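4. Setting up the Grusora label printer

Before you start. Roll loaded, lid shut, power off. If the lid light blinks after you plug in, go back to section 3.

1. Plug the cord into the back, then the wall. No power strips.
2. Hold the feed button 4 seconds. Let go when it beeps.
3. One blank label comes out. Toss it.
4. Open Cesmont on the computer, go to Devices, Add New. Pick Grusora 44. Not the 44W, thats the wide one.
5. Set print quality to 300. Higher just eats ribbon.
6. Type in pairing code 653. Same code on every unit.

CAUTION: Print head gets hot. Keep fingers off the silver strip. Let it cool before changing the ribbon.

Note: Labels from Alvarado are fine. Cheap rolls with no gap between labels, not fine, sensor can't find the edge.

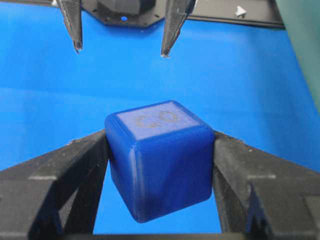

Jarkis wrote in after the August version to say step 6 fails if Cesmont is still open from an earlier try, and that closing it all the way and starting over at step 4 fixed it on both computers in the shop. Added here. Thanks.

7. Print a test label. File, Test, OK.
8. Check the border. Should be even on all sides. Crooked? Open lid, push both roll guides in untill they touch the paper, close, print again.
9. Still crooked, see Roll Alignment, section 6.

Note: Text too light, raise darkness one step at a time. Too dark smears the bar codes and scanners wont read them.

Power off when done for the day. Leave the roll in.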